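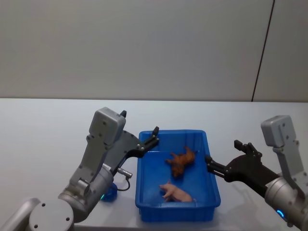 I redesigned my first website for money in a spare bedroom, and I charged so little for it that I'm still a bit embarrassed. It was for a garden supply store called Josska, and the owner wanted exactly one thing: a bigger logo. I gave her the bigger logo. What she needed, and what I was too green to notice, was some way for people to find the opening hours without clicking through four pages. I think about that job every time I sit down to plan a menu, and the way I explain menus to clients these days is with toys. Picture two toy pigs in a blue plastic tray, one brown and one pale pink. Both are pigs, both belong in the tray, and you can still tell them apart in half a second. Your menu should work like that – things that go together sit together, and each one looks different enough that a visitor never has to stop and squint.

Most menus don't work like that. Last May I took on Prilmont, a small chain of furniture repair shops, and their old site had 73 links on the home page. I know because I printed the thing out and went at it with a highlighter (yes, on paper, I'm old-fashioned that way). There was a link called Services, a link called What We Do, and a link called Our Work, and all three went to slightly different versions of the same page. One of them still mentioned a shop that had closed.

So how does a site get that way? Slowly, one reasonable request at a time. Somebody in sales wants a link to the spring offer. The spring offer ends, the link stays. A new manager likes the word Solutions, so now there's a Solutions page sitting next to Services. I've done it to my own site! I had a page called Notes and a page called Journal for the better part of two years, and I couldn't have told you what went where.

With Prilmont we started by pulling everything out and writing each page title on an index card. Then I asked the people who answer the phones to sort the cards into piles. I like asking phone people because they know what customers want, and they know the words customers use for it. The owners called it "upholstery restoration." The callers said "my couch ripped." Guess which one ended up as the heading on the new page?

We got down to five menu items and a phone number. There was some grumbling about the phone number, which one partner thought looked cheap in the header, but it stayed, and it's a proper tap-to-call link on mobile. The piece I was proudest of was the before-and-after gallery, and it was also the piece that nearly sank the schedule. The folder they sent me had 152 photos in it, some of them sideways, most of them enormous. I cut that to 30, shrank them all, and wrote the alt text myself over two evenings with a pot of tea.

I build nearly everything on a light theme I've been fiddling with for ages, called Detura. It's nothing fancy. It has three page layouts, a decent set of type sizes and a form that doesn't ask for your fax number. Clients sometimes want to know why I don't start from scratch, and I tell them I'd much sooner spend their money on the words. A good page about ripped couches will earn its keep in a plain layout, and I've seen some gorgeous sites with nothing on them that a customer could use.

The other half of the work is what happens once the site is live, and I'm still learning how to do that part well. I used to hand over a login and a long document and wave goodbye. Roughly 100 pages, that document, and I doubt anyone got past the contents. Now I sit down with whoever will be updating the site and have them do three real jobs while I keep my hands in my lap: change the opening hours, swap a photo, add a new page and decide where it lives. The third one takes the longest, and there's usually a bit of an argument, and I love it, because they're arguing about their customers.

At the moment I'm at the index card stage with a bakery supplier called Montes. The cards are all over my dining table, and there are two piles I can't find a name for. One is flour and things that are nearly flour. The other is mostly equipment, plus a recipe page that everyone insists on keeping. I'm calling their phone team tomorrow morning to see what they'd do with it.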